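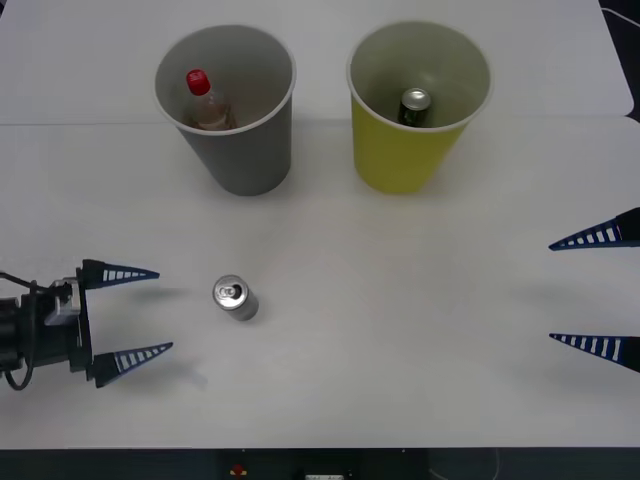
Household Materials and Waste — handout for week 2
Monday, October 8, 2018

Sorting drink containers: cans and plastic bottles

Bring this sheet back next time, we use it again for the glass unit.

Main idea: sort by what the thing is made of. Color, brand, size, shape — all ignored. A green can and a plain silver can go together. A small clear bottle with a red cap does not go with them, even if it held the same drink.

Terms
Stream — one material kept apart from the rest.
Contamination — wrong material in a stream, or leftover liquid.
Residue — whatever is still in the container. Tip it, look, tip again.

Setup for the table exercise
Paper cups as bins, one color per stream. Gray = plastic, yellow = cans. Write this at the top of your page before starting, last year's groups swapped colors halfway and the Lellholm results were useless. Cup walls hide most of a can so check from above.

Method
Pick up one item. Look at the top first. Pull tab = can. Screw cap = bottle. Then the body. Then place it, upright if it will stand. Cans lying on their side get handled the same as the others, dont leave them for last.

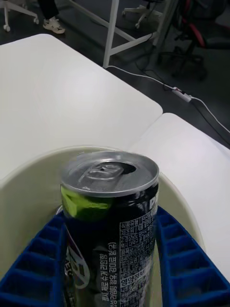 Opened or unopened? Look for the hole in the lid next to the tab. A tab bent back is a clue but check the hole. Unopened cans go back to the front desk, not in a cup.

Printing on the can: labels in other languages are fine. Find the nutrition panel if you can, it is usually a box with a border. You do not need to read it to sort. Do copy any recycling mark you find into your notes.

Cap on or off? Rules differ by town. For class leave it on and write "cap on" in the margin.

Scoring
Two rounds. Record right and wrong placements seperately. Sample from the Nurmi worksheet: 96 placed, 59 of them cans, 3 wrong. Work out the error rate, show the division.

For next time
Read the Juton pages on aluminum, skip the history box. Questions 2 and 3 only.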